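Section 9. Setting Up the Tidy-Up Task

Read this section before you tell anyone in your household that a robot will be picking up the toys. Rastham support spends a good part of every August undoing that sentence.

The tidy-up task moves mixed small objects out of one bin and into a second one. A four-year-old can do it, given a bribe. Your Rastham cell can do it too, on most objects, at a pace that will give you time to think about the four-year-old.

9.1 Before you start

You will need two metal bins of the same size, clamps, a set of objects, and the tuning sheet from the back of this manual. Keep the emergency stop where your hand already is.

1. Put the arm in its parked position and switch the cell to Manual.
2. Set the bins on the table so their rims touch.
3. Clamp the bins. Pull on each one. If it moves, clamp it again. Kerttu Ruotsalainen, who wrote the first version of this section, skipped this step once and the bin went to Brerneck's side of the workshop without her.
4. Run the bin calibration from the Setup menu. It takes 9 minutes. The progress bar will reach the end in two and then sit there.

Note: Calibration is lost if a bin is moved, bumped, or used to hold somebody's lunch.

9.2 Choosing objects

Start with a few things and leave space between them. The gripper works with fingers, and fingers need somewhere to go. Do not begin with socks. The sock profile is still marked Experimental, and it has been marked that way through three releases.
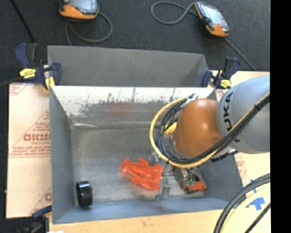

Grip profiles tell the arm how hard to squeeze and from which side to come in. The Mosquera library that ships with the cell holds 128 of them, and you will use perhaps six. Pick the profile by shape and ignore what the thing is called. A toy lobster, with a rounded end and a lot of claws at the other, goes under Irregular, Soft Approach, and so does anything else with parts sticking out. A black ring-shaped roll standing close to two walls needs Ring plus the Near Wall option, or the arm will plan a grasp, think better of it, and plan it again until you intervene.

5. Open the object list and assign a profile to each item.
6. Set grip force to Low for the first run.
7. Set speed to Slow. There is a Normal setting. Leave it for later.

Caution: Never reach into a bin while the cell is in Auto, even if the arm has been still for a while. It may be planning.

9.3 The first run

8. Close the guard, switch to Auto, and press Start.
9. Watch the cables through the first full cycle. If the bundle pulls tight at any point, press Stop and go back to cable routing in Section 4.
10. Let the run finish, then read the log.

The log lists every attempt as Placed, Dropped, or Declined. Declined means the arm looked at an object and chose not to. Users tend to find this one irritating. In our acceptance test at Akside we logged 2000 attempts, of which 1296 were Placed. Adi Lumbantobing would like it known that his daughter did better.

9.4 If the arm keeps declining

Move the object away from the wall and try again. If that works, turn on Near Wall for that item. Shiny bin floors can also throw off the depth reading, so dim any lamp pointing straight down into the bin.

If the same item is declined five times, take it out by hand, with the cell in Manual, and carry on. Radwa Tazi keeps a shelf for these.

Continue to Section 10, Folding, only if you have a free afternoon.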